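Flatville, Season Two: Progress Report to the Sasport Fund

Work on the second season of our daytime serial is on schedule through September. Scripts for 80 episodes are finished and the first block has been filmed. The long story about the Parri family and the sale of the hotel now runs across the whole season, as agreed in the outline you approved.
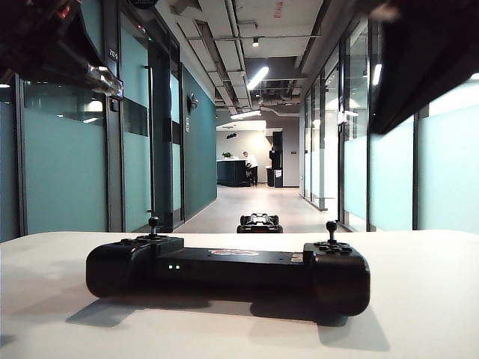
Elin Hughes
Series Producer, Flatville

The main change since the last report is in the Brekum storyline. We had planned to bring the older brother back from the dead in the spring episodes. The writers moved his return up, and he now walks in on the wedding. This meant rewriting 2 scripts and recasting the priest, who has a much larger part than before.

Viewer response to the end of season one was strong. We received some 2,000 messages after the courtroom episode, most of them asking whether the will was forged. We won't answer that until late in the season — the cast haven't been told either.
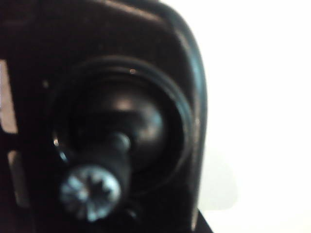

Extras are the one area where we are behind. The wedding needs 200 guests over a single shoot, and we have signed fewer than half. Local casting calls are open, and the church has let us keep our evening slot.

Spending on sets is under budget because the hotel lobby was reused. We ask to move the difference to costumes. Rough cuts of the first block will come with the next report.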